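Skikell robotics club needs people to hand toy fruit to our arm

Hi, I'm Aileen Tolentino, and I run the Wednesday evening group. We're teaching our arm to set a table, and right now it's all about bananas and one little green plate!

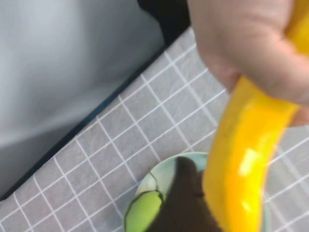

Who we're looking for

Anyone over 16 with 25 minutes to spare - no coding needed. You pass things over, put things down, and tell us when the arm feels too pushy. We want lots of different hands, so bring a friend (lefties, please come!).

How to sign up

Stop by Room 503 on Wednesday after 6 p.m. and ask for me or Jonatan. Snacks are on us - real fruit too.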